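Section 4. Setting Up the Desk Surface

The Greltero guide calls this a two-minute job. We doubt it, but the order of steps is sound.

1. Take everything off the white top and wipe it down. Vosach wipes claim to leave no marks. Check for yourself.

2. Let the surface dry before any paper goes back on it.
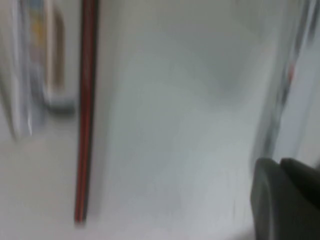 Fig. 4-1. White surface, close up.

3. Look again for crumbs and fibers. One pass rarely gets them all.

4. Lay the brochures flat, largest at the bottom. Open booklets go on top.

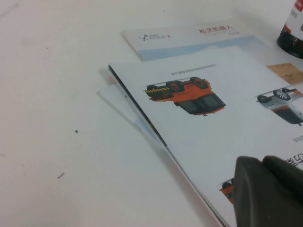
5. Stop before the stack gets tall. Entili rates its trays for 400 sheets, a figure we would not test with glossy paper.

Note: Squaring up the edges is optional. It looks nice for an hour.

6. Stand the pens in the mesh cup, behind the papers. 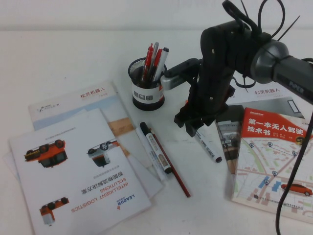 7. Cap the markers first. "Dry-safe" on a label is a promise we have seen broken.

Caution: Do not use the cup as a paperweight. It tips.

For spare cups, see Flusireck part 76.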